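Print this page | E-mail this page

A Place for the Fruit: What a Bowl Does to a Shared Table
Student project report, Household Objects course, Wendt building

How it started

Our assignment was to pick one ordinary household object and live with it closely for a term. Other groups took kettles and doormats. We took the fruit bowl, and we are so glad we did, because there is far more going on in one than we ever expected (we filled a whole notebook before the midterm check-in!).

The shared table in room 518 was our test site. People eat there, fold posters there, drop their keys there. Fruit used to turn up in plastic bags or simply roll around by the wall. Our question was simple: does the kind of container change how people treat what is in it, and how they treat the rest of the table?

What we compared

We borrowed or bought 5 containers. Two were solid: a deep ceramic bowl we named Potent, after the word painted on its underside, and a flat wooden tray from a shop called Zitberg. The others were open work, including a shallow wire basket in golden yellow with a wavy rim. Each one got the same spot on the table for two weeks, and we kept notes in the morning and again at 4 p.m.

We used decorative fruit for the layout trials and real fruit for the everyday ones. That decision saved us a lot of bananas. It also let us leave a setup alone overnight and sketch it again under the same lamp.

What we noticed

The deep bowl hides things. Fruit at the bottom was forgotten, and we found one very sad pear in it. The tray had the opposite problem – everything was on show, but round fruit wandered, and soon there were pens and receipts mixed in.

The wire basket was the surprise. It is light to look at, so the table still feels open, and you can tell from a chair what is inside. A single apple in it already looks like somebody meant to put it there, which was not true of a single apple in the Potent bowl. We also loved the shadows. Thin wires throw a soft striped pattern onto a pale surface, and it shifts with the lamp. One of us spent an entire afternoon drawing nothing else.

There are downsides. Crumbs drop through, and grapes need a napkin under them. Small fruit leaves marks on itself where it rests against the wires, so soft plums are better off somewhere else.

Placement

We tried the center of the table first and people kept moving the basket to make space for laptops. Toward the left side it stayed put. We think that is simply the side where fewer people sit down, but we would like to test it in the big kitchen at Drunder, where the table is twice as long.
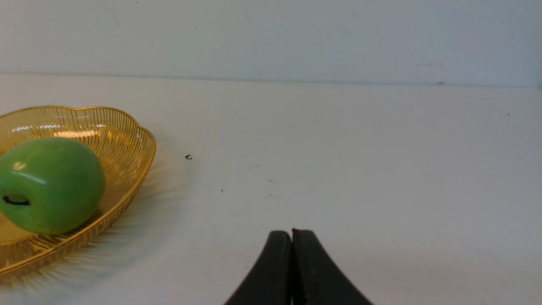 For the next round we want to change the lamp before we change the container, and to try a dark tablecloth for at least part of September. The notebook and sketches are on the shelf in 518 if anyone wants to borrow them.

Print this page | E-mail this page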